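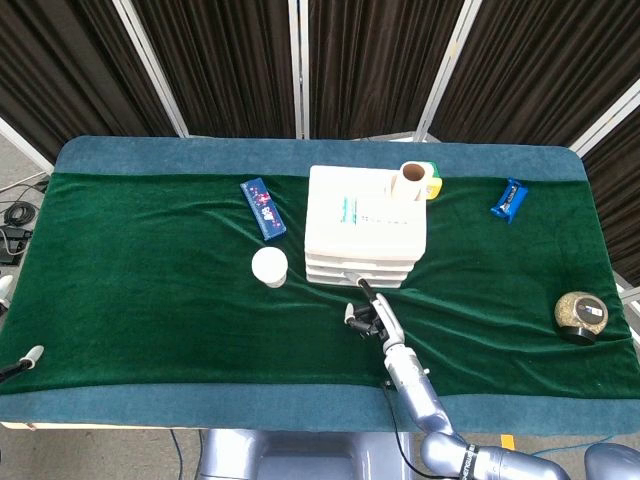
Week 4: The Arm at the Next Bench
Work and Automation, course handout
Instructor: Sibel Toprak

Read before class: the Lodavell case (16 pages, in the course pack) and your own notes from Week 3 on job descriptions. Bring one task from a job you have held, any job, written out step by step. We will use it in the second hour!

1. Start with the task

I love this week because it gets us down to the level of drawers, cups and snack bars, where most of the interesting questions live. People say "the robot will take the stockroom job," but a job is a bundle of tasks, and an arm gets one task at a time. Take fetching something from a small drawer unit. A person walking up to it does all of this without a thought:

- picks out the right drawer
- finds a grip on the front
- pulls straight, and holds the unit still if it starts to slide
- looks in, moves a few things aside, takes the one that was asked for
- closes the drawer and leaves the top as it was, cup and all

Each line is a separate problem for a machine. Soft surfaces make it harder (cloth shifts and bunches under a light unit), and so do shiny wrappers and see-through plastic. Keep this list handy when you read a vendor's claim that a system "handles picking." Which lines does it mean?
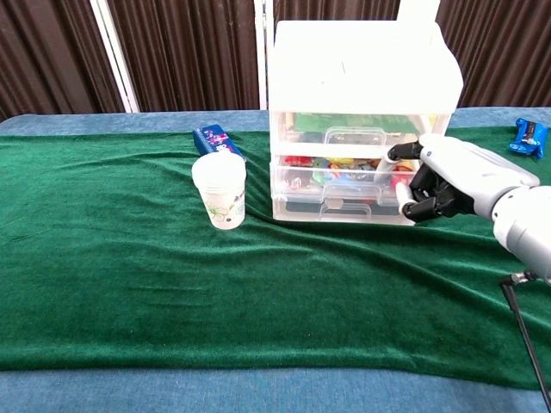
Notice how much of the list depends on where other things happen to be standing. At Lodavell, the supply room staff had always put items down wherever there was space. Once the arm came in, placement turned into a rule, and keeping that rule turned into somebody's work. It was never added to a job description. Tamsin Sutcliffe, the shift lead you will meet in the reading, called it "tidying for the robot," and the name stuck.

2. What changed at Lodavell

The supply room handled 197 requests on a typical day, with 4 people on shift. After the arm was installed, the same 4 people were still there, but their day looked very different:

Less of: walking to the shelves, repeated reaching, small requests breaking into longer work.

More of: restocking in a set order, checking what the arm brought out, restarting it after a missed grasp, explaining delays to the departments upstairs.

Some of this was welcome. Two of the staff had sore shoulders and were very glad to hand over the reaching. Others missed the walking, and missed the chat at the counter even more. Please don't rush to decide who is right here. Both groups are describing the same room.

3. Terms to know

Residual task: what is left for people once the machine has its share. Often the odd, awkward cases, which means the average difficulty of a person's day goes up.

Recovery work: everything done to get the system going again after it stops.

Tacit knowledge: what a worker knows but has never had to say. The Lodavell staff knew which drawer stuck in April, when the room got damp. It was in no manual.

4. For discussion

Who should decide which tasks go to the arm first? What would you want to be asked?

Is recovery work skilled work? Should it be paid that way?

Look at your own task from home. Mark the step you would gladly give away and the one you would fight to keep.

Short response (one page) due at the start of Week 5. For that session read the Tipoki chapter, up to page 19.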